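Sorting the drinks shelf: cans, sizes and a small riser
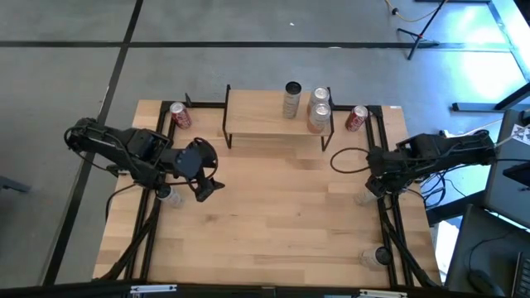
The most common storage question we get at the Kemetti kitchen store is about drink cans. A 24-bottle wine rack gets planned to the millimetre, while cans go wherever there is a gap. The notes below apply to a bench, a bar cart or a pantry shelf.

Start with can size. Most households keep two formats, the standard can and the tall slim can. They differ in both height and diameter, so they don't pack well in the same row. Put slim cans in a row of their own. They tip more easily than standard cans when knocked, and they are better off towards the centre of a shelf than along an open edge.

Next, the riser. A short shelf on metal legs gives a second level without drilling. The Gureo riser we stock has a wood top, stands 165 mm high and is 344 mm wide. Standard cans fit under it with clearance for a hand. Tall slim cans generally do not, so keep those on top. Measure before you buy – the clearance that matters is the one under the top board, and some makers list only the overall height.

Loading order is simple. Drinks used daily go at the front of the bench or to either side of the riser. Mixers and anything bought for guests go on top. Leave part of the top clear. A riser filled end to end has to be unloaded every time something at the back is wanted, and the cans soon end up on the bench again. Heavy items such as full glass bottles stay at bench level.

On surfaces: wood strip benchtops are hard-wearing but will mark if a cold can is left standing on bare timber. Wipe up condensation the same day. For oiled tops we suggest a thin coat of food-safe oil every 2 months in a busy kitchen and less often elsewhere. Jisiton bench oil is back in stock in the small tin. Metal feet should have caps fitted. If a cap is missing, a felt pad cut to size will do until the replacement arrives.

Labels face forward, which sounds fussy until two cans of the same colour turn out to hold different drinks. Check the date stamp on the base when restocking and move older cans to the front. Dented cans should be used first if the dent is shallow and thrown out if it crosses a seam.

Stock note: the Dal Bello riser in black and pale wood is sold out in the wide size. The next delivery is due in November. The narrow size is available now, and newsletter readers get 20 per cent off either size, including back orders. Quote the newsletter at the counter or add a line in the comments box when ordering online.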